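Workshop Tips: Getting Two Arms to Put Books Back on a Shelf

Filed under: Bench automation, software
Last revised September 2018

These tips are for people who already have a two-arm cell running and want it to do tidying work. Books are a good test load. They are rigid in one direction and floppy in another, the covers vary a lot, and a shelf gives you two walls, a back and a board to hit. Mechanical setup is covered on the bench frames page. Everything on this page is software: calibration, perception, planning, grip control and logging.

The node names below follow the Grellorum layout. If you run something else, the order of work is the same.

Before you start

Home both arms, one at a time. Load the tool definition for each gripper, including the mass of the wrist camera and its bracket. A missing camera mass shows up later as a slow sag at full reach, and people waste a day tuning gains over it.

Check that both arms report in the same base frame. Pick a point both grippers can reach, touch it with the left, record, touch it with the right, record. If the two readings differ by more than the thickness of a paperback cover, redo the base-to-base transform before anything else.

Tip 1. Calibrate the wrist cameras at working distance

Most calibration boards get held too far away. Book work happens close to the shelf, so take the calibration views from there. Use 40 poses per arm, spread over the volume in front of the shelf, with plenty of wrist rotation in the set. Poses that only translate will give a solution that looks fine and is wrong.

Lock focus and exposure first. If the driver resets exposure on reconnect, put the setting in the launch file.

Run the solve, throw out the worst poses, run it again. Stop after the second pass. Repeated pruning makes the error number smaller without improving the transform.

Tip 2. Model the shelf as boards

A single box for the whole shelf is useless, as the planner will refuse every goal inside it. A raw point cloud is slow and full of holes near the edges. Enter the shelf as separate flat pieces: one for each side, one for each board, one for the kick panel if there is one. Measure with a ruler. Round side panels can be entered as rectangles that enclose the curve.

Add whatever is fixed to the wall behind the shelf too. Racks and baskets are easy to forget because the gripper seldom goes near them, until the planner picks an elbow-high solution and it does.

Pad the pieces on the outside only. Padding the inner faces eats the gap you need for a leaning book.

Tip 3. Treat a leaning book as a different object

The detector should return a lean angle with every book. Three states are enough for most shelves: upright, leaning, flat. Each state gets its own grasp set.

Upright: pinch across the spine, approach level.
Leaning: rotate the wrist to match the cover before closing. If you close square to the shelf, one finger lands on an edge and the book slides.
Flat: do not try to pinch the cover from above. Approach the short side, slide one finger under the lip, lift a little, then close.

Lean angle from a single view is poor. Take one view from each wrist camera and keep the estimate only if the two agree.

Tip 4. Do not rely on cover art

Segmentation trained on plain covers tends to split an illustrated cover into pieces. A large face, an animal or a block of big lettering may come back as an object by itself, and the grasp planner will then aim for the middle of the drawing. Merge any regions that share a plane and have no depth step between them. Restilell has a plane-merge filter that does this in one call; the default tolerance is too tight for soft covers that bow, so open it up.

Dark covers on a dark floor are the opposite problem. Color gives you almost nothing. Use depth for the outline, and keep color only for telling one title from another.

If you need titles, read them after the book is in the gripper and held still. Text running at a slant should be rotated to level before it goes to the reader. Set the reader's language explicitly. Automatic language choice on a three-word title is a coin toss.

Tip 5. Stacks: top book first, always

For two or more books in a pile, the planner needs an order. Sort by the height of the upper face. Lock every book under the top one, so that no grasp can be requested on it until the one above has been confirmed gone. Confirm with a fresh view. A closed gripper proves only that the gripper is closed.

Offset stacks are easier than square ones. Where the upper book sits to one side, the overhang or the exposed strip of the lower cover tells you where one ends and the next begins. For a square stack, look from the side, low down.

Tip 6. Give each arm a zone and a rule for the middle

Full two-arm planning for every move is slow and rarely needed. Split the floor into left, right and shared. An arm can plan freely in its own zone. To enter the shared zone or the shelf it must hold a token, and there is one token.

Elaine Vieira sent in a useful addition. Her cell used to stall when both arms requested the token in the same cycle. She gives it to the arm that is already carrying something, and breaks ties by shelf side. We have copied this and the stalls have stopped.

The waiting arm should park with its gripper pointed at its next target, clear of the other arm's forearm. Check the whole link, elbow included. Most contact in a shared cell is forearm to forearm, well away from the grippers everyone is watching.
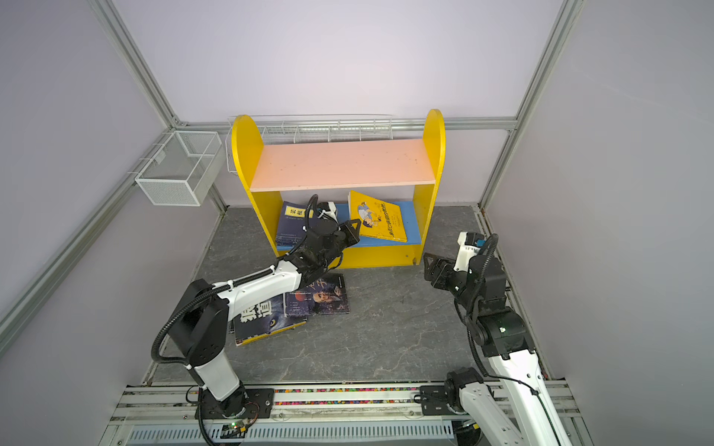 Left gripper at the navy book on the lower board, right arm over on its own side. Note the two-book stack under the left forearm.

The forearm point matters for planning. A stack on the floor under a reaching arm has to be in the collision model for as long as the arm is over it, even though it has nothing to do with the current grasp. Some planners drop objects that are outside the camera view. Turn that off, or give floor objects a hold time long enough to cover a full reach and return.

Tip 7. Approach slow, close slower

Use three speeds. Free motion can run at whatever the cell allows. From the front edge of the board inward, drop to 40 millimeters per second. For the last bit before contact, halve that.

Close on force, with position as a backstop. Start low and raise the limit until a hardback no longer slips, then test the same value on the thinnest paperback you own. If the cover creases, store two values and pick by measured thickness. Thickness is free: read the finger gap at first contact.

After closing, wait 400 milliseconds before lifting. Readings taken sooner include the finger bounce.

Tip 8. Cable-aware joint limits

External conduit on an arm is a software problem as well. The conduit loops outward when the elbow folds, and the planner does not know it exists. Add a capsule along each link that carries it, sized for the loop at its widest. Then narrow the wrist rotation limits so the conduit cannot wrap. A full-turn wrist solution should never come out of the solver. If it does, your limits are being set in one file and overwritten in another. Search for duplicates.

Tip 9. Log enough to replay

Record joint states, gripper gap, gripper force, both wrist views and the planner's chosen goal, all on one clock. Trostier writes these to a single file and replays them at any speed. Separate files per device will drift, and you will be guessing which image belongs to which pose.

Tag each run with an outcome and a single word for the cause of failure. Keep the word list short. Ours has slip, miss, collide, stuck and other. When "other" passes the rest, split it.

Out of 400 logged attempts on our own bench, 115 failed, and the largest group was "miss" on leaning books. That is what led to the two-view check in Tip 3. Without the tags we would have gone on tuning grip force.

Tip 10. Put the book down properly

Placing gets less attention than picking and fails more quietly. Lower until the force reading changes, then stop. Open one finger width, pause, check that the book has stayed where it is, then open fully. Back out along the same line you came in on. A sideways exit drags the neighbor.

On a nearly empty board, place against a side panel or against another book. A book left standing by itself in the middle will fall, and the next detection pass will report a new object in a new state.

Common faults

Gripper stops short of the shelf: padding on the inner faces. See Tip 2.

Grasp lands on part of the cover: regions not merged. See Tip 4.

Both arms idle with no error: token never released. Check that the release call is in the abort path as well as the normal one.

Planner takes several seconds for simple moves: shelf loaded as a mesh. Use boards.

Arm sags when fully extended: camera mass missing from the tool definition.

Detector finds a book that is not there: old object still inside its hold time. Shorten the hold on shelf objects only and leave the floor objects alone.

Ranjbar users: the zone token in Tip 6 goes in the scheduler config under shared resources. Restart the scheduler after editing; a reload does not pick it up.

Related pages: Bench frames and rails. Choosing finger pads. Wrist camera brackets. Sorting small parts with two arms.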